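Kowalchuk Fund: Progress Report, Second Period
Project: Stestine Mending Library
Prepared by Audrey-Anne Melnyk, project lead

Where we are

Your second payment came through in September and we put it to work the same week. The mending library now opens two evenings a week at the Vunavham Street hall, up from one, and both evenings fill. We have 71 people signed up as borrowers, which means they can take home a sewing kit, a darning loom or one of the portable machines for up to three weeks. Our target for this period was 60, so I am very pleased to be writing this one!

The Thursday session is still the busier of the two. It starts at 6:30 and people are usually waiting on the steps by quarter past. The newer Monday session draws a different crowd, more parents with school-age kids, and a lot more knees of pants.

What people are borrowing

The darning looms are the surprise. I budgeted for a handful and expected them to sit on the shelf, and instead there has been a waiting list for them since the first month. I think it is because you can finish a sock in one sitting and have something to show for it. The portable machines go out steadily too, but they come back with more questions. Tension, mostly. We now tape a one-page tension guide inside each lid, and the number of calls I get on weekends has dropped a good deal.

Hand-sewing kits get borrowed and then kept. I don't mind this as much as I probably should. Each one costs us very little to put together, and a kit in somebody's kitchen drawer is doing what we hoped it would do. I have moved a bit of money from the "machine parts" line to "kit supplies" to cover it (see the budget note).

Classes

We ran the beginner course twice, with 34 people finishing across the two rounds. Each round covers buttons and hems, patching, simple darning, and one open evening where you bring whatever you like. The open evening is my favorite by a mile. We had a tent fly, a stuffed rabbit, a wedding dress that needed letting out by the weekend, and a pair of work overalls that had more patch than overall by the time we finished.

The one class that did not go well was zippers. Two hours is too short for it. People left with a zipper half in and a bit fed up, and I don't blame them. Next time it will run over two evenings with the first one spent only on practice pieces.

Fabric donations

Gedireo, the upholstery shop on the corner, has been setting aside its end-of-roll pieces for us, and we have also had a lot of clothing in from households. Sorting is the slow part. We keep anything woven that is big enough to make a patch, and knits go in their own bin since they need a different needle and a different frame of mind. Plain grays, blues and blacks disappear fastest. Bright prints hang around for months, and then a child picks one and it ends up on both elbows of everything they own.

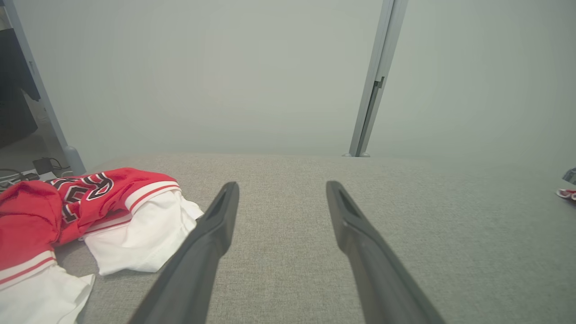 Storage is getting tight. The hall has given us a second closet, but it is the one with the pipe running through it, so nothing can go on the back shelf. I have asked about the space under the stage and am waiting to hear.

Budget note

Spending is on track overall. The shift to kit supplies is small and falls within what your guidelines let us move without asking, but I wanted you to see it here. We have $1000 left in the equipment line. I would like to spend it on a used overlocker, if a decent one turns up, as borrowers ask for one nearly every week and it would open up stretch fabrics properly. If you would prefer that money go toward another machine of the kind we already lend, please let me know before the end of the period and I will hold off.

Coming up

The two-part zipper class, as above. A third round of the beginner course, which is already half full. A repair evening for winter coats, where we will have heavier needles and spare buttons on hand, and where I am hoping to get at least one of our Monday parents to teach a table. Two of them are good enough now and don't quite believe me yet.

Receipts and the attendance sheets are attached separately. You would be very welcome on any evening you would like to visit. Bring something with a hole in it.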